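Kit Care on the Kitchen Table: What's Worth Doing and What Isn't

Household tips for athletics families, by Viktória Sárközi
Fri 19 June

Every club newsletter I've ever been sent has a page of clever tricks for looking after running spikes and throwing gear. Most of them are copied from one another. A few are harmless, a few are useful, and one or two will wreck a decent pair of shoes. I've had two jumpers and a javelin thrower under one roof, so I've tried more of them than I'd like.

Newspaper in wet spikes

This one works, so I'll start with it. Take the insoles out, scrunch the paper loosely, push it right up to the toes and change it after an hour. The tip usually leaves out the changing. Paper that has soaked up all it can just sits there keeping the shoe damp.

Don't put them on the radiator. Taner Keskin at our club swears he's done it for years with no harm, but I've seen his shoes and the soles are coming away at the front. An airing cupboard with the door ajar is fine.

Freezing shoes to kill the smell

You put the shoes in a bag in the freezer overnight and they're supposed to come out fresh. Mine came out cold. By the second training session they smelt exactly as before, and I'd lost a shelf of freezer to them. Wash the insoles by hand in warm water with a drop of washing-up liquid, dry them flat, and buy new ones when that stops helping.

Keeping the small stuff together

Spare pins, the spike key, safety pins for numbers, blister plasters, a stub of chalk. People will sell you a special organiser for all this. Skesen do one with moulded slots, and the slots fit nothing we own. Any lidded plastic box will do the job if it's small enough to go in the kit bag and big enough that you aren't forcing it shut. 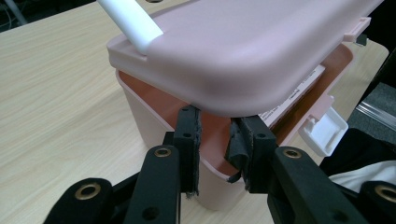 A pink plastic box with clip fastening. Check the clips before you pay.

Clips are where cheap boxes fail. Open and close each one a few times in the shop. If it goes white at the hinge already, put it back. And keep the pins in something closed inside the box, a pill pot or an old film tub, or you'll be picking them out of the plasters.

I don't bother with dividers. They come loose and then you have dividers to look after as well.

Washing the club vest

Vinegar in the rinse is the favourite here. It does take the edge off a vest that has sat in a bag since Saturday. It won't shift grass or track rubber, whatever the forums say. For those I use:

A bar of plain laundry soap, rubbed in with cold water.
Half an hour's wait.
A normal wash at 30, inside out, no softener.

Softener is the thing to avoid. It coats the fabric and the sweat stops passing through. Vy Phùng, who sews on the club badges, also asks me to say that tumble drying is why they curl, and would people please stop bringing them back to her.

If the number has been glued on with spray adhesive because somebody read that it's more aerodynamic, I can't help you. Use four pins.

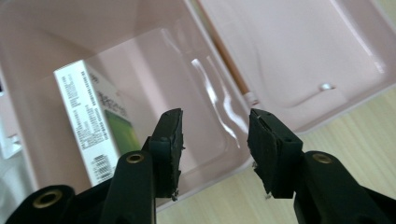 Rusty spike pins

Now we get to the cola. Soak the pins in cola overnight, says every list, and the rust falls away. I gave this a fair try last November with a jar of old pins from the bottom of the cupboard. Some of the rust did lift. So did it from the ones I'd put in plain white vinegar, and those weren't sticky afterwards.

The better question is whether you want them back at all. A pin with a pitted thread goes into the shoe crooked and then won't come out. A new set from the Nanley stall costs less than the bottle of cola and the afternoon. I keep clean ones and bin the rest.

To stop the next lot going the same way, take them out at the end of the season, wipe the threads, and put the smallest smear of petroleum jelly on each before they go back in. Cooking oil is sometimes suggested. It goes gummy and collects grit.

Stuck pins

Don't reach straight for the pliers. Pick the dirt out from around the base with a cocktail stick, put a drop of light oil on and leave it until the next day. Then use a proper key with a fresh end, pushing down hard as you turn. A worn key is behind most rounded pins I've seen, and it's a cheap thing to replace.

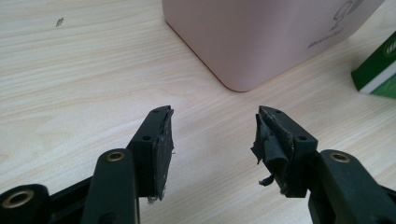

If it still won't move, then pliers, gripping low down and turning slowly. Wrap the sole plate in a tea towel first so you don't gouge it. Heating the pin with a lighter comes up every year as a suggestion. The plate is plastic. Work it out.

Measuring a run-up at home

I'm told you can mark up a run-up using a ball of string, knotted at the board end and the start end, and carry it to every meeting. Ilgın Baysal did her long jump run-up this way at 32 metres and it was a foot out by June. String stretches, and it stretches more when it has been rained on. Buy a fibreglass tape from a builders' merchant. It needn't say athletics on it anywhere. When it comes in muddy, wind it out along the hall, pull it back through a damp cloth, and let it dry before it goes in its case.

Javelin grips

The cord grip gets greasy and people attack it with all sorts. Bicarbonate paste is the usual one, and the powder gets down between the turns of the cord and stays there. A nailbrush and barely soapy water is enough. Pat it dry and stand the thing up indoors, away from the boiler. Hacer Saraç says a light rub of chalk afterwards brings the feel back, and I'm inclined to believe her since she is the one who has to throw it.

Don't rewrap it with tennis tape. It looks tidy, and an official may well turn it away.

Labelling

Marker pen on plastic rubs off. Tape over marker lasts a bit longer. What has held up best for us is a name on card, slipped inside the lid where hands don't reach it, with a phone number on the back.
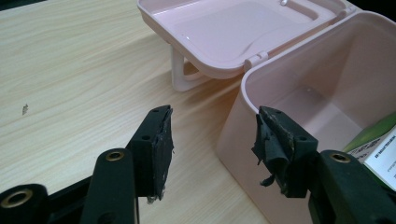 Pink box, open on the table.

Write the surname large. Half the boxes at Çınar Road look alike on a wet evening, and ours has gone home with the wrong family twice. If you've picked up a spike key with green tape round the handle, it's mine.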